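Ticket: Shared calendar shows events one hour late on some phones
Product: Skindach Calendar Sync
Site: Boersma, main office and annex
Priority: Normal
Status: Resolved, monitoring
Opened: Feb 13, 2026

Reported problem

Staff at the Boersma office keep a shared room calendar on the Vedport server. Skindach pulls it down to phones and desktops. Since the weekend maintenance, the same booking shows at the right time on desktops and one hour late on a number of phones. Two people went to the large meeting room an hour after their meeting had started. The web view on Vedport is correct.

Only the room calendar is affected. Personal calendars on the same phones are fine. Deleting the account on the phone and adding it again fixes the times until the next full sync, and then they go back to being wrong.

First checks

Phone clock and time zone: correct on every phone tried. Automatic time is on.
Skindach app version: current on all of them.
Vedport server clock: correct, compared against the time source.
Free space on the sync host: fine.
Sync log: no errors. All jobs end with "completed".

The log not showing any errors is what made this slow. Skindach thinks it is doing the right thing.

Reproducing it

Made a test booking from the web view, 2:00 to 2:30, room calendar, no attendees. Desktop shows 2:00. Phone shows 2:00 after the first quick sync. Forced a full sync and the phone shows 3:00. Desktop still shows 2:00. Repeated with a booking made on the phone itself and got the same result, so it does not matter where the booking comes from.

Did the same test from a desk in the annex to rule out the main office wireless. Same result there. 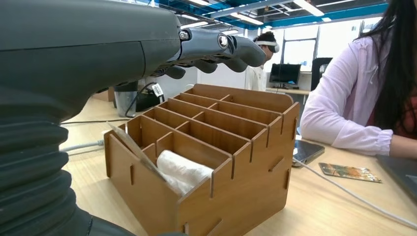
Annex desk, with the brown slotted organizer.

Also tried with wireless off and mobile data only. No difference. Network is ruled out and I took the network queue off the ticket.

Looking at the data

Exported the test booking from Vedport before and after the full sync and compared the two files. The start time is the same in both. What changes is the time zone block. Before the sync, the event points to the zone by its standard name. After the sync, it points to a custom zone called "Atside Local", and the full definition of that zone is included in the file.

Atside is the old booking system. It was replaced by Vedport last June and its calendars were imported at that time. The import brought over the custom zone with them. It was never used for anything after that, as far as I can find, but it was not removed either.

The definition of Atside Local has the right winter offset. The problem is the rule for daylight time. It has a start and no end, so anything that reads the rule strictly stays on daylight time all year. Desktops ignore the included definition and go by the system's own list of zones, and they land on the right time. The phones read the definition in the file. That accounts for the one hour, and for it being phones only.

What it does not account for is why this began after the maintenance and not back in June. Checked the change notes for the sync host. The maintenance reset the Skindach config to the packaged file, and the packaged file has "prefer embedded zones" set to on. Ours had it off. It was turned off during the migration and the change was never written down anywhere I could find.

Things tried that did not help

Restarting the sync service.
Clearing the cache on one phone. Times were right for 4 minutes and then wrong again.
Changing the zone on a single event by hand in Vedport. Held until the next full sync, then reverted.
Setting the room calendar's default zone again in the web view. It was already correct, and saving it a second time did nothing.
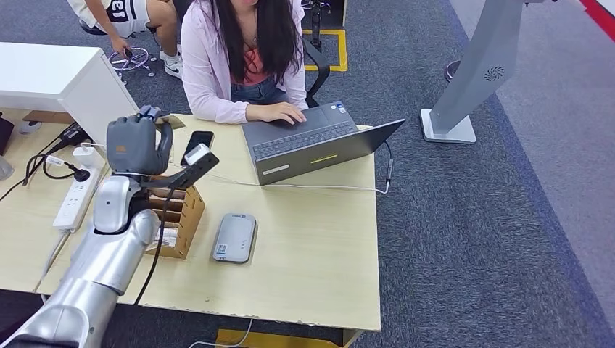

The hand edit reverting had me going the wrong way for a while. I took it to mean the phone was writing bad data back to the server. It was not. Skindach keeps its own copy of the zone for each calendar, and on a full sync it stamps that copy on every event it sends out. The event on the server is fine the whole time — it is the outgoing copy that is changed.

Fix

1. Stopped the Skindach service on the sync host.
2. Took a backup of the config and of the calendar store.
3. Set "prefer embedded zones" to off.
4. Removed the Atside Local zone from the room calendar in the Vedport admin page. It warned that up to 900 past events still used it. Accepted the option to move them to the standard zone.
5. Cleared the zone copies on the sync host. Changing the setting alone is not enough, the old copies stay in use until they are cleared.
6. Started the service and ran a full sync by hand.

The full sync took 27 minutes. Phones showed the old times until it was done, and a few calls came in during that window. Told callers to wait and not to remove the account.

Checks after the fix

Test booking shows 2:00 on desktop, phone and web view, before and after a forced full sync. Repeating bookings are correct, including ones that cross the spring change. Past bookings moved in step 4 were spot-checked against the Atside export and match.

One leftover: reminders that were already scheduled on a phone before the fix can still go off an hour late. Opening the event and closing it again resets the reminder. New bookings do not have this problem.

Follow-up

Config setting added to the build notes for the sync host, so the next maintenance does not undo it.
Asked Skindach support whether a packaged update can be kept from replacing a local config. No answer yet — will add it to this ticket when it comes.
Other calendars imported from Atside still need to be checked for the same zone. The vehicle calendar has it. The front desk calendar does not.

Leaving this open in monitoring until the vehicle calendar is done.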